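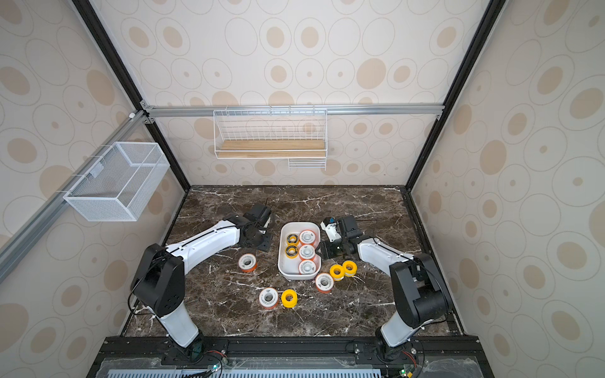 Donholm have not won the regional women's cup since 2000, and for much of the spring it looked as if they would not get near it again. Then Delia Iordache moved from the wing to centre forward.

She has scored 22 goals since, two of them in the April semi-final at Nerulby, where 409 people paid to get in. The usual gate there is 223. 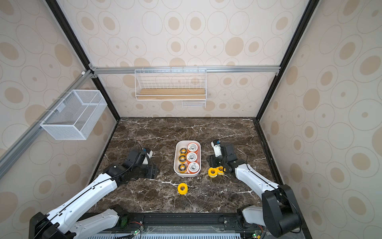

Her coach, Rosângela Araújo, played full back for Barbosa and still thinks like a defender. Training starts at seven in the evening and the first half hour is spent on shape.

"Delia hates it," Araújo says. "She does it, though."

Gala are next, away, on a narrow pitch.

Contact us | © Touchline Magazine | Back to top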